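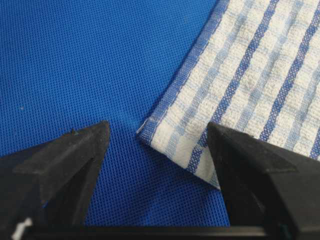 June, first week at the school paper

Today I met my new editor, Idalina Moreira, at the journalism department in Dronthorpe. She teaches the reporting class in the mornings and reads our drafts after lunch. I was afraid of my English, but she said only that my sentences are too polite and that I should put the name of the source earlier.

My first task is a short piece on the Nevden student press fund. The fund gave 1,025 dollars to our paper last year and wants to give less now. I called four people and one called back, Kittipong Sangkhawat, who was editor before me. We talked until almost 7 in the evening. He told me many things and then asked that half of them stay off the record. I should have agreed on this with him before he started. I wrote this rule on the first page of my notebook, so I will see it each time.

At home I typed my notes again, slowly. Two quotes I could not read in my own handwriting, so I took them out. It made me a little sad, one of them was good.

Tomorrow: ask the fund for its letter, return the recorder to Ninh Hall, buy bread. The draft must be with Idalina by 5.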